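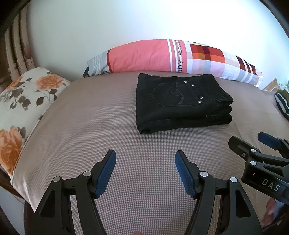 Black jeans, folded.

Oct 1, 2019

I finished Sobia Afridi's book on the Kadari prayer letters last night. It took me most of the summer, with breaks. The letters were written by a small religious community that settled near Skaltenham, and until now I knew them only from footnotes in Vaněk's older survey.

Vaněk treated them as sermons. Afridi reads them as legal questions, sent from one household to another, and I think she is right. Of the 94 letters she prints, more than 50 ask about a specific practice: who may lead the evening prayer, or whether a fast can be moved for a harvest.

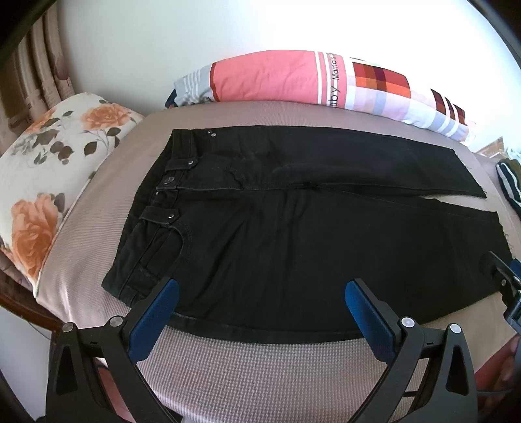 The second half is slower. Chapter 2 could have been an appendix, and the notes repeat themselves. I also wanted more on the Purcombe copies, which she mentions on two pages and then drops. They differ from the main set in the wording of the blessings, and that seems worth a chapter.

Still, I would recommend it to anyone interested in how small communities settle religious arguments without a central authority. I plan to reread the letters on fasting in December and will post my notes then.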